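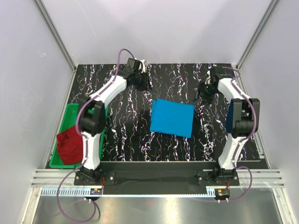
How often does the Garnness village hall need its fire exits checked? Every September, plus whenever the badminton club has been moving the chairs.

1. Front doors: pass. They stick, as they have since 1794.
2. Extinguishers: 5 on the plan, 5 on the walls. A first.
3. Rear exit: fail. Blocked by a tombola drum.

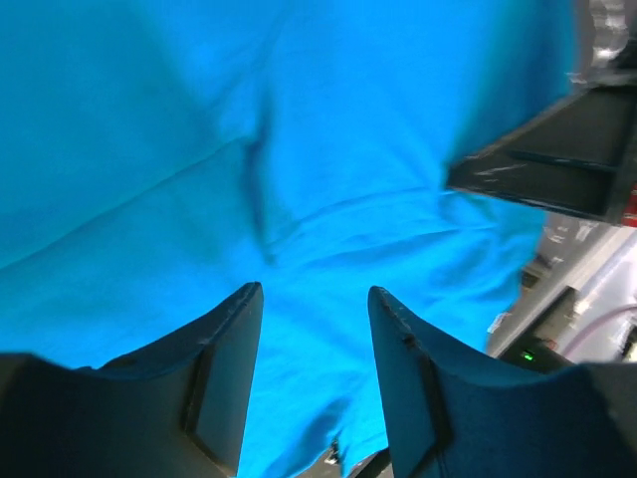 Stage curtains need their flame-retardant label sewn where an inspector can find it. Bright blue cloth, creased and rippled like this, can hide a label very well, so shake out every fold before writing "missing".

4. Kitchen fire blanket: pass, still in its wrapper.

Recheck item 3 in 2 weeks. S. Vanhove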